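Residency Diary: Week Six at the Lusthorpe Reading Room

Thursday

The Reading Room opened to members at nine this morning, and the first hour was given over to the return of the parish map sheets from the binder. Of the 124 sheets sent out in the spring, 86 have now come back. They were checked against the dispatch list and placed in the long drawers on the north side. Two sheets had been numbered in reverse order on the binder's slip. The error was corrected in pencil, and a note of it has been sent to the binder with the signed receipt.

It should be recorded that the quality of the repair is high. The old linen backing has been removed from the coastal sheets, and the names of the smaller farms, several of which had been lost under brown glue, can once again be read. Wostport is shown on the earliest sheet with one landing stage and no road. On the sheet that follows it there is a road, a chapel and a row of cottages which the county survey does not mention at all. The diarist intends to take up the matter of the cottages when the rate books are available.

At half past ten the diarist met with Khrystyna Horobets, who is preparing the index of field names. Ms. Horobets has completed the western half of the parish and has found 71 names that do not appear in the printed survey. A number of these are plainly spelling variants. Others are harder to place. "Gendden" is written on three sheets against three different fields, and it was agreed that the index will carry all three entries, with a cross-reference, until a deed or a tithe record settles the question. Ms. Horobets is of the opinion that Gendden was once the name of the whole slope and was later kept by whichever field happened to be under the plow. The diarist inclined to the view that the surveyor had copied from an unreliable source. The discussion was a useful one and lasted until the kettle was needed by the next party.

The question of capital letters was also raised. The surveyors capitalized freely, and the index cannot follow them in every case without becoming difficult to use. It was decided to give each name in a standard form and to set the surveyor's own spelling after it in parentheses. This will add to the work. It will also spare a good deal of correspondence later.

Rain set in before noon and the upper windows were closed. Members are again reminded that wet coats are to be left on the rail by the door and that umbrellas are not to be stood against the map drawers.
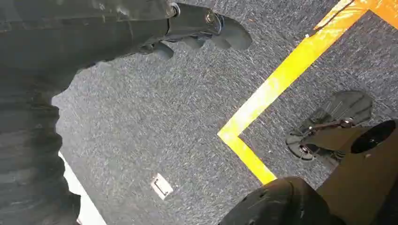
Thursday, before lunch.

The early afternoon was spent on the Wijaya bequest. The papers arrived in October in nine cartons, and a first listing has now reached the fifth. They consist for the most part of household accounts, seed catalogs and letters concerning a disputed hedge. The hedge correspondence runs for eleven years. It is courteous throughout, and both parties appear to have sent one another plums every summer while the matter was in dispute. One letter encloses a sketch of the boundary, drawn in brown ink on the back of a grocer's bill, and this sketch gives the name of the lower meadow as Long Tansy. The printed survey leaves that meadow blank. A copy of the sketch has been made for Ms. Horobets.

The account books are of more general interest than had been expected. The family recorded each purchase of lamp oil, flour and candles, together with the name of the carrier who brought it, and from these entries it is possible to follow the route of the carrier's cart from one year to the next. In the earlier books the cart comes by way of the ford. In the later ones it comes by the upper road, and the charge is higher. The diarist would be glad to know in which winter the ford was given up, and proposes to read the books through in order once the listing is complete.

The sixth carton was opened but not listed. It holds loose papers that have been folded very small, and they will need to be flattened before anything further is attempted. Thirty sheets of blotting paper have been ordered for the purpose.

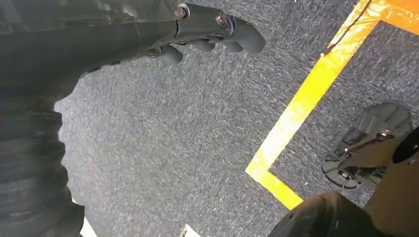
Shortly after three o'clock a visitor called to ask whether the Reading Room held any record of a school at the crossroads. Her grandmother had been a pupil there and had spoken often of a stove that smoked and a teacher who kept bees. No school is marked at the crossroads on any sheet so far returned. There is, however, a small building without a name on the second edition, set back from the road, with what may be a garden behind it. The visitor considered it for some time and believed that it could well be the place. Her address was taken, and she will be written to when the remaining sheets come back from the binder. She has kindly offered to lend a photograph of the class.

The last part of the day was given to letters. Replies were sent to four members on the subject of copying charges, which are unchanged. A longer reply was sent to a gentleman who holds that the parish boundary follows a Roman ditch. He was thanked for his drawings and directed to the relevant shelf.

The diarist walked home by the river path, which was soft underfoot after the rain but passable. From the second gate the slope that Ms. Horobets believes to be Gendden can be seen in full - it is steeper than the maps suggest, and the upper third lies under gorse. It is difficult to suppose that the top of it was ever plowed. This observation will be put to her on her return next week, along with the copy of the hedge sketch and the second volume of the rate books, if the county office has sent it by then.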